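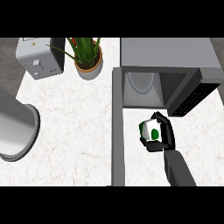

Informe de seguimiento a la Fundación Millmont
Ayuda a la grabación y gira del segundo disco de Nenden
24 jun 2024

Resumen para quien tenga prisa: el disco existe, la gira existe a medias y el dinero existe bastante menos que en enero.

Grabación

Las sesiones en el estudio Bangash terminaron con 4 canciones más de las previstas en la solicitud. Conviene aclarar que no es una buena noticia. Dos son instrumentales que el grupo defiende con una vehemencia que no puso en las otras, y una tercera dura lo que un trayecto en tren de cercanías. El productor ha propuesto dejarlas para una edición ampliada, fórmula que en este oficio significa un cajón.

Las mezclas están cerradas salvo la voz de «Farnavia», que se ha regrabado porque la toma buena incluía, al fondo del segundo estribillo, la furgoneta de reparto del vecino dando marcha atrás. Durante una semana se discutió si el pitido estaba en tono. Lo estaba, pero la canción no.

El máster se entrega a la fábrica de vinilos el mes que viene. La tirada será la que figura en el presupuesto aprobado, sin color especial ni encarte desplegable, pese a la presentación de diapositivas que el batería preparó sobre el encarte desplegable.

Conciertos

Se han cerrado las fechas del norte y faltan por confirmar las del sur, donde dos salas nos piden que llevemos público propio. El concierto de presentación en el auditorio de Farnavia salió bien: 52 entradas vendidas en taquilla, más las anticipadas, cuya liquidación seguimos esperando. El técnico de la sala nos dijo que hacía tiempo que no oía algo así. No le pedimos que concretara.

La actuación prevista en el instituto, comprometida en la cláusula de actividad educativa, pasa a otoño por coincidir con los exámenes. El centro mantiene el interés, aunque ha solicitado una versión «menos larga» del grupo.

Presupuesto

La partida de transporte se ha desviado casi 3.000 euros. El alquiler de la furgoneta se calculó con tarifas antiguas y sin contar con que el órgano Hammond, que en la solicitud aparecía como «teclado», necesita furgoneta para él solo. Solicitamos permiso para cubrir la diferencia con el remanente de promoción, del que aún no se ha gastado nada, como habrán notado si han buscado al grupo en algún sitio.

Las facturas de estudio y mezcla van en el anexo 2. Falta la del alquiler de micrófonos, reclamada en varias ocasiones a una empresa que contesta siempre con mucha cordialidad y sin adjuntos.

Pendiente antes del próximo informe

Aprobación de la portada (hay acuerdo en la tipografía; en lo demás, conversaciones).
Alta de las canciones nuevas en la sociedad de autores, en cuanto los miembros decidan quién escribió el puente de la última.
Confirmación de las fechas del sur.
Respuesta de la Fundación sobre el traspaso entre partidas, que agradeceríamos antes de devolver la furgoneta.

Oficina de producción de Nenden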